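Two-arm table cell: right arm drifts off its taught positions after a few hours

Vultside
Posted Friday, 7:40 am

We run a bench cell with two small arms on a black aluminum extrusion frame, one arm per side rail, facing each other over a butcher-block top. The job is table setting: plate, cutlery and tumbler on a tray. Both arms are homed at power-up and run from the same taught points.

The left arm repeats fine all day. The right arm starts fine and by early afternoon its gripper closes 5 mm low at the plate rim. Rehoming brings it back for a while. The controller log had 927 cycles on it when I first noticed, and I have seen it every day after that.
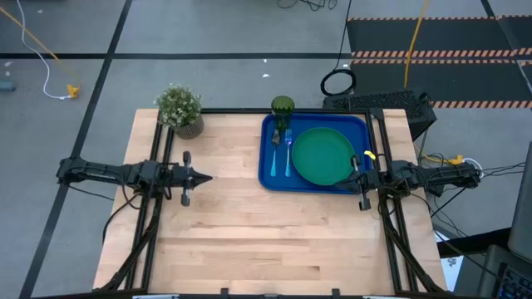 Things already tried: new home offsets, lower acceleration, swapped power supplies between the arms. The drift stayed with the right arm. I have not touched the base mount or the cabling. Firmware is the same on both sides. What should I check next?

Gerow
Posted Friday, 9:15 am

Check the base mount first. T-nuts in extrusion creep under a reversing load, and a small rotation at the base is a large error at the gripper. Power down, support the arm, and push sideways at the shoulder. If the base moves against the rail, pull the bolts, clean the slot, refit with medium threadlocker and tighten in a cross pattern. Scribe a line across the bracket and the rail before you restart — you can read any slip directly off the line.

Rehoming would not fix a moved base, though, so if your line still matches after a shift, look at the shoulder joint. A slipping coupling or a loose horn screw gives exactly your symptom. Ours let go at 1,674 cycles.

Also tie down the cable bundle behind the base. Leave a service loop and clamp it to the frame, not to the first link. A bundle that drags will load the joint differently at each pose.

Flollari
Posted Friday, 11:02 am

Had this on a single arm. It was the shoulder servo getting hot. Put a fan on it and see.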